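Sestham Community Lending Library
Frequently Asked Questions for Members
Updated April 2020

Who may become a member?

Membership is open to any resident of Sestham aged 15 or older. Applicants under 18 need the signature of a parent or guardian. People who work in the town but live elsewhere may apply for an associate card, which carries the same borrowing rights but must be renewed every year.

What does membership cost?

There is no charge for a resident card. The associate card is $15 a year. Replacement cards are issued free the first time and at a charge of $2 after that.

How many items may I borrow at once?

Members may have up to ten books and four other items on loan. Reference works, local maps and the Wickramasinghe papers do not leave the building. Copies of single pages from the papers can be requested in writing.

How long is the loan period?

Books are lent for three weeks and may be renewed twice, unless another member has placed a hold. Magazines and films are lent for one week and may not be renewed.

Are items due in March still due on the printed date?

No. All loans with a due date in March have been extended, and no late fees will be charged on them. The new due date appears in your account. Members who do not use the online account may call the front desk.
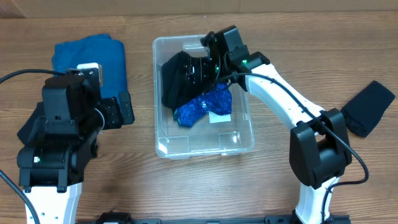
Fees that were already on an account before the extension remain payable. They may be settled by mail or at the desk, and a member who owes less than $5 may continue to borrow in the meantime.

How do I place a hold?

Holds may be placed through the Starnance catalog, by telephone or by letter. You will need your card number and the title of the item. A held item is kept for seven days after notice is sent. If it is not collected, it passes to the next member on the list.

Can I borrow from other libraries?

Yes. The library takes part in a regional exchange with Brotovora and three smaller collections. Requests normally take two weeks. The lending library sets the loan period, and renewals must be requested at least three days before the item is due.

What happens if an item is lost or damaged?

Please report it as soon as possible. Members are charged the purchase price of the item. A replacement copy of the same edition, in good condition, will be accepted in place of payment.

Does the library accept donated books?

Donations are accepted by appointment only. The local history shelves now hold 2,000 volumes, of which 406 were given by residents, and works about the town and the river valley are especially welcome. Encyclopedias, textbooks and recorded tapes cannot be accepted.

Whom should I contact with other questions?

Questions about membership and fees should be addressed to Birsen Uysal, Member Services. Questions about donations and the local history shelves should be addressed to Tülin Yaman, Collections.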